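Print | E-mail

Fraud Reports in Pennington: Do the Numbers Hold Up?
Student project report, criminal justice

Our group read 47 police summaries on parcel scams in Pennington. The department claims its phone line "cut losses." I doubt it – no summary says how losses were measured. 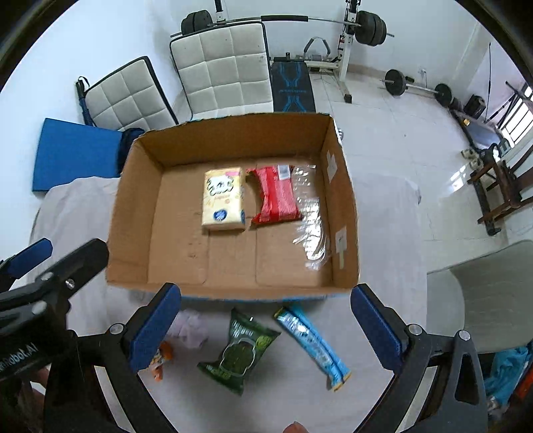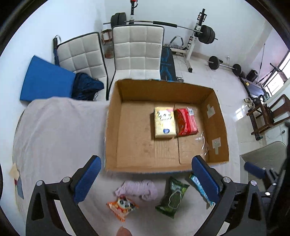 Jomar Dalisay disagreed when the draft went around, arguing that more than 200 calls in one year must have scared off a few scammers. Maybe. But calls are not arrests, and the summaries list only 9 of those. In the Mamine case, the victim lost $700 and called on a Friday. The file was closed with no suspect named.

Print | E-mail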